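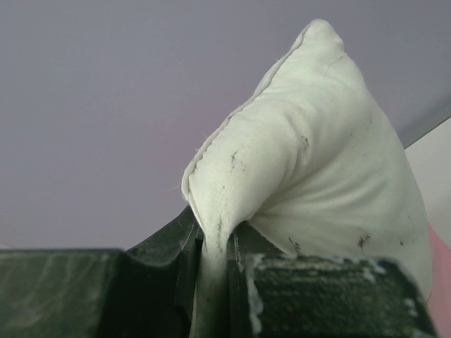

Nantana thinks the filling is the problem and I should stop blaming the thread. Her view is that buckwheat hulls settle so much in the first weeks that any weight I write down on day one is useless, and that I ought to refill after settling and only then close the last seam.

October 27, 2021

Fair point, so I reweighed the Gratero batch this morning before doing anything else. Bag A went in at 351 g in September and still reads 351. Bag B the same, within what the scale can show. The hulls haven't lost anything, they have just packed down. Height at the middle is clearly lower on both. I'll start writing down height as well as weight.

Seams. Ran the 225 cm strip of the Hedegaard cotton through the machine, stitch length 2, then again a bit longer. The short stitch puckers on the curve and perforates the cloth if I have to unpick it. The longer one lies flatter but lets dust through when I beat the bag on the bench. Going back to the short stitch for the inner bag and the longer one for the cover, where dust doesn't matter.

Closing by hand is still slow. Ladder stitch, doubled thread, waxed. Tried it unwaxed on one and it knotted twice, so wax stays.

Washing: cover only. The card we send out with the Skoltthorpe order says "machine wash" with nothing about taking the filling out first. Needs fixing before the next print. Nantana has the file.

Stock: 64 blank covers on the shelf, no more zippers in the short length. Flundside has them but wants a minimum order - ask if they will split it with the tape.

To do
Refill bag B to the original height, weigh what it took
Leave bag A alone as the control
New wording for the card
Move the hulls off the floor, the sack at the back smells a bit musty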